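Workplace Coordinator, Pralberg
Full time, permanent
Reports to: Petronella Moodley, Head of Workplace

Pralberg is looking for a Workplace Coordinator to help run its main office and see it through a change of layout over the coming year. The building has 500 desks on 2 floors. Most are assigned to one person at present. From August we will begin moving teams to shared seating, with lockers, bookable desks and more small rooms for calls.

The work is a mix of planning and day-to-day running. You will keep the floor plans up to date, agree move dates with team managers and make sure people know where they are sitting before they come in. You will also deal with the ordinary business of an office: broken chairs, lost locker keys, rooms booked twice, requests to be further from the air conditioning.

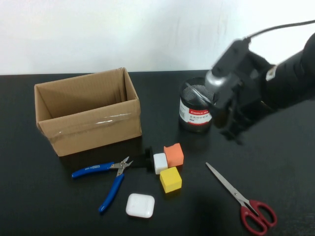

Desk and room bookings are handled in Dorora. Experience of it would be useful but we will train you. Furniture comes through Lemieux under a contract that has another year to run, and you will be the first point of contact for deliveries, repairs and returns. Cleaning and security are managed separately by the building's landlord.

What you will do

Keep seating plans and locker lists accurate
Plan team moves and be on site while they happen, including some early starts
Carry out a desk use count each quarter and write up the results
Order stationery and small items within an agreed monthly budget of 900 pounds
Show new starters round the building
Collect comments from staff after each move and pass them on to the project group
Carry out workstation assessments, once trained

What we are looking for

At least one year in an office services, facilities or similar role. You should be comfortable with spreadsheets and able to read a floor plan. You will be talking to people who are not always pleased about moving desk, so patience matters, as does a willingness to say no when a request cannot be met. A health and safety qualification is helpful — we will pay for one if you do not have it.

Hours and conditions

The post is 37.5 hours a week, worked on site. Start and finish times can be agreed with your manager outside move periods. We offer 25 days' leave plus bank holidays, a workplace pension and a season ticket loan. Salary depends on experience and will be discussed at the first interview.

How to apply

Send a CV and a covering letter of no more than one page to Petronella Moodley through the jobs page. Please tell us about an office move or similar piece of work you have been involved in, and what your part in it was. The closing date is May 18, 2018. Interviews will be held at the office and include a short planning exercise.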